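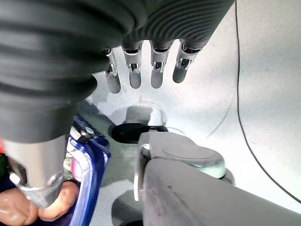

How often do the finger joints on a humanoid hand need checking?
Every 3000 closures, or at the end of any week in which the hand has been knocked, whichever comes first.

Review: Hetbridge hand and wrist service kit
Reviewed by Erlinda Macaraeg

The kit is sold for the upkeep of five-fingered hands and the wrists they mount on. It is meant for people who run one machine or a small cell and do their own repairs. Ours is a two-armed humanoid used for handling groceries and soft goods. We had been keeping it going with a drawer of loose hex keys and a tub of mixed screws, and a fair amount of each service went on finding the right one.

There are 17 items in the case, counting the bags of spares as one each. The ones that matter are the short hex drivers, the pin punch, the feeler strips, the low-range torque driver, the sleeve fitting ring and the tube of joint grease. Spares are knuckle pins, hinge plates and wrist screws. The printed guide is thin and badly ordered, with the torque table at the back, after the warranty page.

Sleeve removal

A ribbed sleeve is the first thing in the way on any hand job. By hand it will roll back over the knuckles, but the first fold tends to catch on the pins and a nick there will spread. The fitting ring holds the end of the sleeve open while it is drawn back towards the wrist. It works on the smaller sleeves. On the larger size it is a tight fit and needs a second pair of hands, one person to draw the sleeve and one to hold the thumb still. The guide shows one person doing it. Arnel Villanueva managed that once and did not want to repeat it.

Going back on is easier. Seat the inner edge first, turn the ring a little either way to let the folds settle, then pull it clear. Check that no cable is trapped under the edge before moving the wrist.

Knuckles and pins

The short drivers are the best part of the kit. They reach the small hinge screws with the fingers in their resting position, so the hand can stay powered off and hanging. Our old keys needed the neighbouring finger bent out of the way, and that loads the joint you are about to adjust.

The pin punch is correctly sized and slightly too soft. After a couple of months the tip had started to spread. I dressed it with a file and it has been fine. Edgardo Calimlim uses his own punch and has no complaint about the supplied pins, which go in square.

Feeler strips are marked in a pale print that rubs off. Scratch your own marks on them before first use.

The torque driver clicks clearly at the middle of its range. At the bottom the click is faint, and with the cell fans running it is easy to pass it. The setting collar also creeps if the driver is put back in the case under load. Wind it down after each session.

Grease

Use less than the guide says. The amount it recommends works its way out of the knuckle and on to whatever the hand picks up next. A smear on the pin is enough. Wipe the outside of the joint, cycle the finger by hand and wipe again.
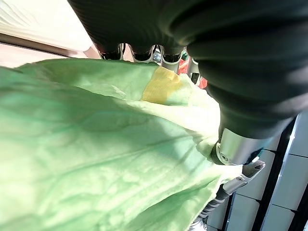 Niritmont. Wednesday, June 10, 2020.

Second part of the review, written after 183 hours of running since the kit's first use in February.

Fabric is harder on our wrists than anything rigid. Lint gets into the joint and winds on to the pin, where it holds grease and grit. Loose threads also find any screw head that is standing proud. The kit has a small brush for this, with bristles that are too stiff to follow the folds of a sleeve. A soft paintbrush does it better. For threads on the pin I now use the finest feeler strip, slid in flat and turned.

Two wrist screws have been replaced in that time, both from the spares bag. Neither had failed. One had a rounded hex recess and the other had been fitted without thread lock, which was our mistake. The replacements match the originals in length and head height. I would check that on your own machine before fitting, as the guide lists only thread size.

The gripper finger is a simpler case. It is held by plain bolts, and the kit's drivers fit them, though an ordinary key would do just as well. What the kit does not provide is any way to check jaw alignment. Madalena Veloso made us a flat plate with a scribed line, and we close the jaw on that after each service. A finger that is slightly off will pinch a fold of cloth at one corner and drag it. It is worth doing before any work on thin fabric.

Cables are also left out. The case has room for a few spare clips and ties, and there are none. Most of our unplanned stops have been a cable pulling at a connector when the arm reached further than usual. Leave slack at the elbow, move the arm slowly through its whole reach, and look at each fitting before going to full speed.

A normal service on one hand used to fill an afternoon. With the kit it takes roughly half that, most of it on cleaning.

Checking the work

The guide ends at refitting the sleeve. We add a load test, and I would suggest the same to anyone buying the kit. Start with the hand empty and run each finger alone, listening for a dry joint. Then close all fingers on something light with a thin rim. If one finger arrives late, its hinge screw is usually over-tightened. Back it off and set it again with the torque driver.

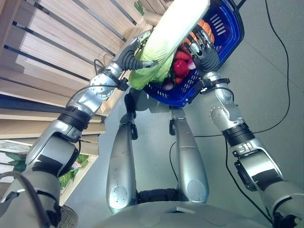
After that, go on to a two-handed lift with an uneven load. An uneven load shows up a slack wrist, because the heavier side will sag while the lighter one stays true. Hold it for a minute, lower it, and feel the wrist covers for heat. Go back over the cover bolts once the machine has cooled. Angelica Fajardo keeps our log, and the entries that have been of most use later are the dull ones: which finger, which screw, what setting.

Compared with the others

The Kneževič kit has a better torque driver and a proper guide. It has no fitting ring, and its spares are sold separately. The Velwood case is cheaper and is really a set of general small tools with a humanoid hand on the lid. I would not buy it for this work. If you already own a good torque driver, the Hetbridge is the one to get, for the short drivers and the ring.

For: short hex drivers, matching spares, fitting ring on smaller sleeves.
Against: soft punch, stiff brush, faint markings, poor guide, nothing for cables or jaw alignment.

The case hinge is plastic and ours has cracked on one side. It still shuts.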